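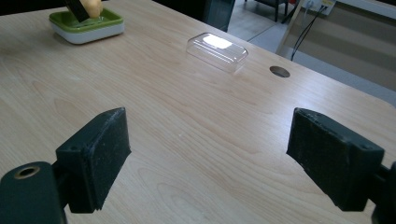

Hae-won Byun had been cooking for other people for nine years before she made a pot of beans she liked. She is the cook and half-owner of Gachanja, a lunch place that opens at 11 in the morning and closes when the pots are empty. Her business partner, Godfrey Koech, grew up on beans and corn cooked together and says he never thought of it as something a restaurant would sell.

"We put it on the board the first winter because we had a sack of beans and the delivery was late," he said. "People asked for it the next day. So we made it the next day."

The restaurant now serves beans in some form every day it is open. We talked in the kitchen while Byun worked through the morning's onions. Most of what she had to say was about water and salt, and how long to leave a pot alone.

She soaks her beans overnight. She has cooked them without soaking and doesn't object to it, but she says the unsoaked ones cook less evenly in the big pots they use. For a home batch she starts with 300 grams of dried beans and covers them with cold water by the width of her hand. A spoonful of salt goes in with the soaking water.

"I was taught that salt makes the skins tough," she said. "I believed it for a long time. Then I worked a season for Shota Honda, and he salted his soaking water, and his beans were softer than mine. I asked him about it and he said, taste them. That was the whole lesson."

In the morning she drains the beans, rinses them and puts them in a heavy pot with fresh water, half an onion, a bay leaf and a little oil. She brings the pot to a full boil and keeps it there for ten minutes. For red kidney beans she is strict about this. Undercooked kidney beans can make people sick, and she doesn't like seeing them go straight into a slow cooker on the low setting.

"Boil them first. After that you can do what you like with them."

What she likes is a bare simmer with the lid a little open. She does not stir much. If the water drops below the beans she adds more from the kettle, so the pot doesn't cool down. Small white beans can be done in under an hour. Kidney beans usually take longer, and an old bag can take most of a morning.

Age is the thing she thinks home cooks overlook. A bag that has sat in the cupboard for two or three years may never get properly soft, whatever is done to it. Byun buys from Nassoro Odera, who runs a small dry goods store called Fosesis and writes the harvest year on the bins in grease pencil.

"Before I knew him I would blame my stove," she said. "Some of those beans were older than my apron."

She tests for doneness by eating. She takes one from the top of the pot, one from the middle and one from the bottom, and if any of them is chalky the pot goes on. Tomatoes, vinegar and lemon stay out until the beans are soft. Acid slows the softening, and she once held up a whole lunch service by adding canned tomatoes too early.

"An hour and a half, and they were still hard," Koech said from the other side of the kitchen. "We sold a lot of rice that day."

The dish people come in for is simple. Byun cooks a large chopped onion in oil until it is well browned, which she says takes closer to twenty minutes than five. She adds three cloves of garlic, a piece of ginger the length of her thumb, a teaspoon of ground cumin and half a teaspoon of turmeric, and lets that cook for a minute. Two chopped tomatoes go in next. When they have broken down and the oil shows at the sides of the pan, she adds the cooked beans and enough of their liquid to make it loose, up to 700 milliliters if it is going over rice. It simmers for 15 minutes. She crushes a ladleful against the side of the pan to thicken it, then checks the salt.

Koech eats his with corn, the way his mother made it. Vy Ung, who works the counter, adds fish sauce and sliced chili to hers. Byun tried the fish sauce and now puts a small spoonful in her own bowl, though not in the customers' pot, as some of them don't eat fish.

I asked her about canned beans, expecting an argument. She keeps them at home. She drains them, rinses them and uses stock or water in place of the cooking liquid. The sauce comes out thinner, so she crushes more of the beans.

"If I get home at nine at night I'm not soaking anything," she said. "You can make a good dinner out of a can. Brown the onion properly. People hurry the onion."

The bean liquid is what she misses when she uses a can. At the restaurant they save all of it. Some goes back into the sauce and the rest becomes the base for a vegetable soup with cabbage and carrots. At home she freezes it in jars, leaving room at the top for it to expand. Cooked beans freeze well too, covered in their liquid. She thaws them in the refrigerator overnight and warms them gently so they don't split.

Leftovers from the pot should be cooled quickly in something shallow and put away. She gives them three days in the refrigerator. The sauce thickens as it sits and needs a splash of water when it is reheated. On the second day she likes it on toast with a fried egg.

A pressure cooker is the one piece of equipment she has changed her mind about. She avoided them for years because her aunt's used to rattle on the stove and frighten her. Ung lent her one last December. It cooks soaked kidney beans in a fraction of the time, and Byun now uses it at home, though she finds it easy to overshoot and end up with mush.

"Then you make a spread," she said. "Garlic, lemon, oil, salt. I've served that and had people ask for the recipe."

She has no plans to add much to the menu. Koech would like to try a black-eyed pea dish with coconut milk in the spring, and Byun has agreed to a small batch to see how it goes. By then it was a quarter to eleven and the onions were in the pan. She asked Ung to put the rice on.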